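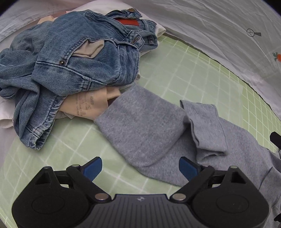

Blue jaws open over the gray sweatshirt, jeans still waiting.

9/22/23

I've been going back and forth between two sets of jaws for the hand-held gripper since June, and laundry is what finally settled it. The first set came from Krajčí and was hard plastic. It was fine on boxes and cups. On a T-shirt it closed and slid right off.

The blue rubber ones are from Falley. I did 20 picks with each set on the same heap of clothes, mostly denim and fleece. Hard plastic dropped 8. Rubber dropped one, a jeans leg I had grabbed too close to the hem.

Sleeves are the easy part. You come in low with the jaws open, close on the fold and lift. Waistbands are harder — the cloth is thick there and the rivets push the tips apart.

The rubber set adds a little weight and I notice it in my wrist after 125 picks or so. I also want to try the Nernus camera mount again, as the one I use now sits too far back to show the tips when they close on something flat.

Next up is towels. I'm going for 400 picks before I change anything else.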